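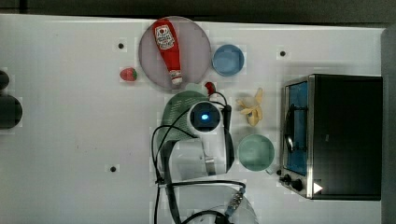 A red ketchup bottle on a plate, with a small blue bowl beside it.

About Sorker Table School

Sorker started in a rented church kitchen with one oven that worked and one that mostly didn't, and a handful of neighbors who wanted to learn how to put a decent supper on the table without spending the whole evening at it. We never meant to become a school, to tell you the truth. People kept coming back on Thursdays, they brought their sisters and their roommates, and before long we had outgrown the kitchen and most of our pots.

These days you'll find us at 202 Guren Street, up the stairs over the old Peeters hardware store (the sign is still there, and we're fond of it). We have two teaching kitchens, a long room for eating together afterward, and a pantry shelf where anyone can leave or take a jar of something. Classes run 90 minutes, though we'll admit they often go longer, as somebody always wants to know more about dumplings.

What we teach is plain home cooking – soups, beans, roast chicken, bread that forgives you, and the sauces and condiments that make a weeknight plate feel looked after. You don't need any experience, and you don't need fancy knives. Children are welcome from age 3 in our Saturday family hour, as long as a grown-up comes along and is willing to get flour on their sleeves too!

Our Pratulby evenings are a little different. They're named for the supper club that lent us our first tables, and each one is given over to the food of one family in the neighborhood, cooked the way they cook it at home. We've learned more from those nights than from any cookbook on our shelf, and the waiting list for May is already longer than we know what to do with.

If you'd like to visit before you sign up, please do. Ring the lower bell – the upper one has never worked – and give us a minute to get down the stairs. There's usually coffee on, and often the end of a loaf that needs eating.

Page last updated 13/01/2022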